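Ama Plastic Tableware, Mixed Colors
Item number 3859
Sold by Lomitz Kitchen and Garden
Price: $49 for the starter box

Ama is our everyday plastic tableware for families, small cafes and day care kitchens. We have sold it for a long time and we use it also in our own staff kitchen, where it gets no special care from anyone. The pieces are light, they stack inside one another, and a child can carry them without help. The color goes all the way through the plastic, so a scratch does not show a different layer underneath.

We do not sell Ama as elegant tableware. For a formal dinner please look at our Golob stoneware. Ama is for breakfast, for yogurt in the garden, for paint water and for the camping box. 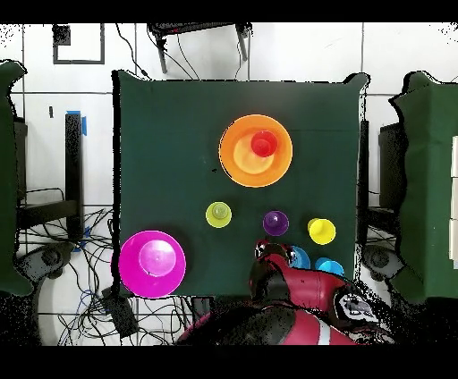
Can I put the cups and bowls in the microwave?
We advise against it. Ama is made for cold and warm food, and a microwave can heat the plastic unevenly and bend the rim. Please warm the food in a glass or ceramic dish and move it to the bowl afterwards.

Choosing the colors

Most customers take mixed colors, and many families give every person one color for the whole week. It saves washing, and it ends the discussion about which cup belongs to whom. If you order for a group, we can also pack all pieces in one color. Please write the color in the comment field when you pay. When a color is out of stock we will contact you before we send anything — we never replace a color without asking.

Small differences between one production and the next are normal, mostly in the lighter shades. If you want all pieces to match exactly, it is better to order them together.
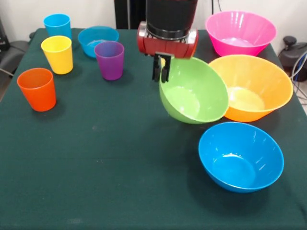 Ama cups and bowls in mixed colors, on a green tablecloth.

Washing and storage

All Ama pieces can go in the dishwasher, on the upper rack. Choose a normal program and let them cool before you take them out. Tomato sauce, curry and beet juice can leave a stain if they stay overnight. A paste of baking soda and a little water, left on for an hour, removes most of it. Do not use steel wool or scouring powder.

Dry the pieces completely before you stack them. When water stays between two cups they hold together quite strongly, and people then try to separate them with a knife. Put the lower cup in warm water for one minute and pull gently. 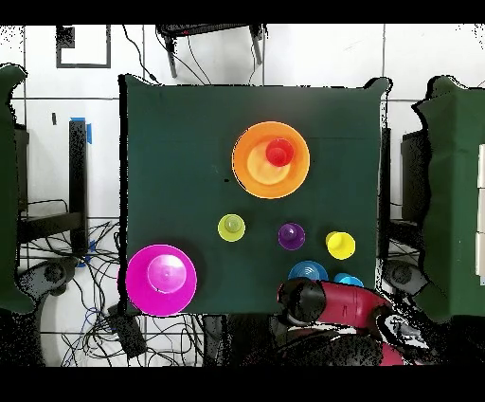

For long storage, for example over the winter in a camper, keep the stack in a cotton bag and away from direct sun. Strong sun through a window will make the colors paler after some years.

Sizes and capacity

The large bowl holds 600 ml when filled to a comfortable level below the rim. It is a good size for cereal, salad for one person or a portion of noodles. The small cup is meant for younger children and for dips, nuts or cut fruit. Exact measurements are printed on the sheet inside the box, and we can send the sheet by email if you need to check your shelf first.

Single pieces

Every piece can be bought separately, with a minimum of 6 pieces per order. You can mix shapes and colors freely. Cikix lids do not fit Ama bowls, although the size looks similar. We get this question often and we are sorry to disappoint.

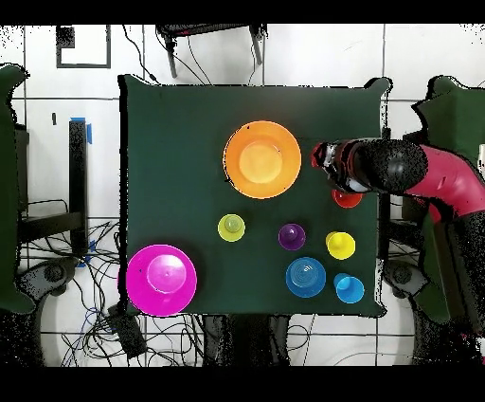
Delivery and returns

Orders paid before noon leave our warehouse the same day. Unused pieces can come back to us within one month, in the original box if you still have it. For a broken piece, send a photo and we will replace it.

Questions about stock and group orders: Fathima Mollah
Questions about returns: Tahsin Herath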